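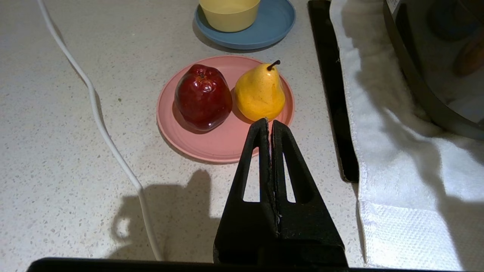
Neelam Shukla asked why the Prudora capsules were passed at all in February, given that the storage log had gaps.

Supplement cupboard check, June 29, 2021

1. Expiration dates legible — yes, all 16 bottles. Legible doesn't mean the contents are any good.
2. Lot 3138 matches the invoice — yes.
3. Interaction warnings on label — Kobzar only. "Ask your doctor" is a dodge. Fail.

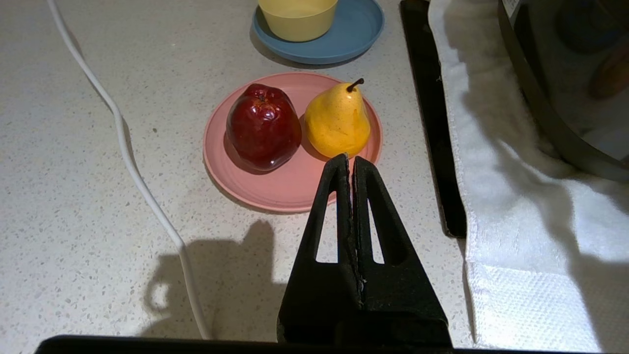
Gillen replied that the warning is on the leaflet inside the box. Then put one in every box; I opened two and found none.

4. Child-resistant caps — pass.
5. "Supports immunity" claim — no source given. Left open.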